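Prandgate Community Board > Home & Garden > Heating and Energy

Topic: Nilow tariff change in August, anyone else's direct debit gone mad

2,094 views

mossy_gate
Got the email at 7am and nearly spat my tea out. Direct debit going up from August and I'm in CREDIT by 611 quid. How is that right. Rang them, 40 mins of panpipes then cut off. Anyone else on Nilow had this? Two of us in a terrace, we don't even have the tumble dryer any more.

pell_and_co
Same. Credit of a bit less than yours but same story. They build it up over summer so you don't get walloped in January. Annoying but it's normal, every supplier does it.

mossy_gate
Normal to build it up, yes. Normal to put it UP when it's already built up?? My winter use last year was less than what they're holding.

DraughtyDave
Leave. I went to Yagi in spring. Switch took 2 weeks, credit came back from Nilow after one shouty email.

Hobbin
Yagi are worse, sorry. My mum was on estimated bills with them for months even though she sent the reading every single time. Photo of the meter and everything. They just ignored it.

DraughtyDave
Can only speak as I find. App works, readings go in, bill matches. Is your mum on a smart meter?

Hobbin
No, old dial type one. She doesn't want a smart one and she shouldn't have to have one

pell_and_co
Dial meters are a pain to read though, half of them go backwards. You read the lower number if the pointer's between two, people get that wrong all the time. Not saying your mum did.

Hobbin
She worked in a bank for thirty years Pell she can read a dial

kettle_on_twice
Before anyone switches, check for exit fees. I was on a fix with Nilow and it was so much per fuel, so gas AND electric, only noticed because it was on page 2 of the thing. You don't pay it in the last bit of the fix, think it's 49 days? someone correct me

Sachiko Tanabe
49 days is right. Long post coming, sorry, typing this between jobs.

I've had this exact row with Nilow, twice. Don't ring. Use the form on the website, the complaint one, not the "ask us" one. Put in today's reading, your credit balance, and what you used over the last full year in kWh. Not pounds, kWh. It's on the annual statement, near the back. Then ask them in writing to show how they got to the new monthly amount. They have to be able to explain it.

What I did first was get every bill out and go through the lot on the table, gas one side, electric the other. Took an evening. Found they'd got my yearly gas down as nearly double because of one estimated reading from when the boiler was being replaced. That one duff number was feeding into everything after it.
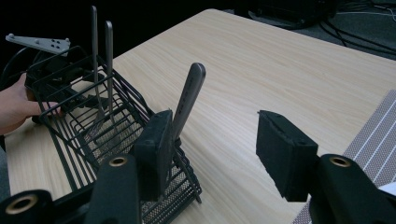 Once you've got your own yearly figure it's easy. Multiply the units by your unit rate, add the standing charge times 365, do it for both fuels, divide by twelve. If your rates on the bill don't include VAT then add that on as well. If the answer's well under what they're asking for, send them the sum. Mine came down the next month and the credit got refunded, took a bit of chasing.

Keep copies. If it's not sorted in eight weeks you can go to the ombudsman, free, and they do read what you send.

mossy_gate
This is brilliant, thank you. Didn't even know there was an annual statement. Found it under "documents" not "bills", obviously.

DraughtyDave
Fair play but that's an evening of your life. Or just switch and be done

Sachiko Tanabe
You can do both. But if the yearly figure's wrong the new lot may well start you off on the wrong amount too, depends what they ask for when you sign up. Worth knowing your own number either way.

DraughtyDave
ok that's a point. Yagi did just ask me how many bedrooms

pell_and_co
I still think people get too worked up over credit. It's your money, it's sat there, you get it back. I'd rather be over than under in Febuary.

kettle_on_twice
It's sat there earning THEM interest. 611 quid in my savings is better than 611 quid in theirs

pell_and_co
What, a few quid over the year?

kettle_on_twice
A few quid times everybody. Anyway it's the principle

Hobbin
Some people need that money now Pell. Not everyone's got a cushion.

pell_and_co
Didn't mean it like that. Fair enough.

orla_b
Bit off topic but has anyone on here used Brekance for loft insulation? Had a leaflet through. They say it pays for itself but don't say when. We're the end house so it's freezing upstairs from October on.

DraughtyDave
Had them for next door. Tidy enough, were in and out by lunch. Get another quote though, leaflet prices are never the real price. And clear the loft yourself first or they charge you for it.

Hobbin
Check if you can get a grant before you pay anyone anything. Council site has a page, it's rubbish to find, search "warm homes".

orla_b
Will do ta. Loft is full of my brother's records so that'll be fun

kettle_on_twice
Make sure they don't block the eaves up, ours did (different firm) and we had black mould by spring. Ask them about ventilation and get it in writing.

mossy_gate
Update. Did the sum. Did it again becuase I didn't believe it. New direct debit is miles over what we use, even if I chuck a bit on for a bad winter. Form's gone in with the reading and a photo of the meter. Auto reply says ten working days.

Sachiko Tanabe
Good. Put the reference number somewhere safe, the auto reply has it in tiny writing at the bottom. And did you ask for the credit back in the same message? They treat it as a separate thing if you don't.

mossy_gate
Argh. No. Can I just reply to the email?

Sachiko Tanabe
It's a no-reply one. Log in, go to the complaint, there's an "add more" button.

mossy_gate
Done. Ta. Asked for all of it bar one month's payment.

pell_and_co
They'll probably offer you half. Just so you're ready.

DraughtyDave
don't take half

kettle_on_twice
What Dave said

Hobbin
Going round mum's at the weekend to do hers with the same sum. She's already got the bills in date order, with a ruler. Will report back on Yagi, and Dave if I'm wrong I'll say so.

DraughtyDave
Noted and screenshotted

orla_b
Does the standing charge bit count if you're on a prepay meter? Asking for my sister, she's on the key one

Sachiko Tanabe
Yes, it comes off every day whether she uses anything or not. If it's run up while she wasn't topping up, it'll take a chunk when she puts money on. She should ring them about it if that's happened, they can spread it out. Back later, got to go.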